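Lists > Table and Window Displays > Archive by thread

Index Previous Next Reply Search Log in

Subject: Re: Tulips in a small pot, and what to put beside them
From: Emlyn Ifans
Date: 15/04/2021

Hello all,

What a good question to find in the inbox, and one I have been itching to go on at length about! I'll quote the bits I'm replying to so that those of you on the digest can follow.

> We've got a long white table against a plain wall in the entrance
> at Sumton and it looks like a waiting room. I've bought some
> artificial tulips and I'd like to put a few other bits out with
> them. Nothing fancy. My trouble is that whatever I do, the tulips
> flop to one side and the pot looks too small for them. Should I
> start again with a tall vase?

Please don't start again! A small dark pot is one of the nicest things you can put tulips in, false or otherwise. Tall glass shows you every stem, and artificial stems are never the best part. A dark pot hides all that and lets the heads do the work. Red against charcoal is about as good as it gets, to my eye, and on a white table it can be seen from the far end of a corridor.

As for the flopping, I'd let them flop a bit. Tulips in a real vase lean and wander overnight, and the stiff ones are what give the game away. We have ten red ones in a dark grey pot on a white table at Devent, with a basket of pretend fruit and veg next to them, and they go over to one side as well. I like them that way.
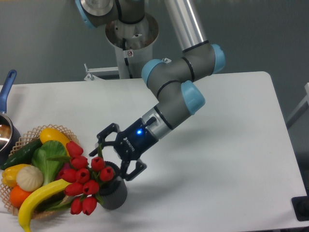
Where it does go wrong is when the whole lot tips. The stems on most of these are wire with a plastic skin, and the heads weigh more than you'd think, so a light pot will go over if somebody brushes past with a coat. Put something heavy in the bottom. I use washed gravel in a freezer bag, knotted, pushed well down, and then I poke the stems in round it. Dry sand is fine too but it gets everywhere if the bag splits (ask me how I know, or ask our hoover). Floral foam I've gone off completely. It crumbles after the second or third rearranging and you end up with green dust on a white table.

> Is there a right number? The packet had a dozen and I feel I
> ought to use them all.

You paid for a dozen but you needn't put out a dozen. Fill the pot until the heads touch and then stop. With closed, cup-shaped tulips you can pack them quite tightly and it looks generous, like a bunch just home from the market. If you want a looser look, bend the stems before they go in, a different bend in each, and start the bend low down. A kink just under the head looks like a broken neck.

Turn the leaves as well. They come out of the packet folded flat against the stem, and five minutes of running them between finger and thumb makes more difference than any vase. A hairdryer on the lowest heat helps with stubborn ones, but hold it well away. I shrivelled two leaves in March by getting too keen.

> For the other bits I thought a basket with some plastic fruit,
> or is that too much like a café in 1985?

I love a basket of plastic fruit and I won't hear a word against it! Wicker is the thing, though. The weave warms up a white table straight away, and it stops the fruit looking as if it has come out of a toy box. Mix vegetables in with the fruit so you get some odd shapes and a few greens and browns in among the bright colours. All one kind looks like a shop. And put the basket close to the flowers, closer than feels right. On a long table people always space things out evenly, like places laid for dinner, and the middle goes dead. Push them together at one end and leave the rest of the table alone.

My other tip is to add something from the kitchen that was never meant as an ornament. We've got a steel saucepan with a blue handle on the far side of the basket, and I'm very fond of it. Blue handle, red flowers, wicker between the two – it makes the table look as though somebody is about to cook. I did try a copper jelly mould in the same spot and it looked like a gift shop.

Then go and stand where your visitors will stand. I can't say this strongly enough. You'll have been bent over the pot for half an hour and it will look lovely from above, and from the door you may find the tallest head is hiding behind another one, or the basket handle is slicing through the middle of everything. Sit down as well, if there are chairs. I moved our basket 9 cm after sitting down and it was a different table.

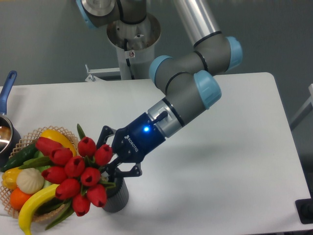

The tulips in their dark pot, with the basket and saucepan beside them.

> What do you do about dust?

Outdoors, upside down, a soft paintbrush. Every few weeks is plenty unless you're near a road. For a proper clean I swish the heads in a washing-up bowl of lukewarm water with the smallest drop of liquid, shake them, and stand them in a jug by the window until the next day. Don't wring them! Try one head first if yours are fabric, as cheap reds can run, and I've had a pink washing-up bowl to prove it. Wicker I just take the vacuum to, with the brush end on, fruit out first.

One thing I'd like other people's views on. The wall behind ours is plain grey and I'm torn between leaving it and hanging something. Half of me thinks the red looks so good on the grey that a picture would only get in the way. The other half keeps looking at the Rathjen prints in the corridor (the botanical ones, in the thin frames) and wondering whether the smallest would sit well off to the right. Has anybody tried a print behind artificial flowers without it all looking a bit much? Message 1303 in the archive touched on this, but that was dried grasses and a patterned wall, so not quite the same problem.

Also, if anyone wants more tulips, I have a spare bunch of four yellow ones going for the price of the postage. I bought them thinking they'd mix in with the red and they looked like a football scarf. They would be very cheerful by themselves in something blue.

Do tell us how the Sumton table comes out, and leave the tall vase in the cupboard!

All the best,
Emlyn

Emlyn Ifans
Devent

Index Previous Next Reply Search

List archive hosted by Divex | Contact the list owner | Copyright in messages remains with their authors | Back to top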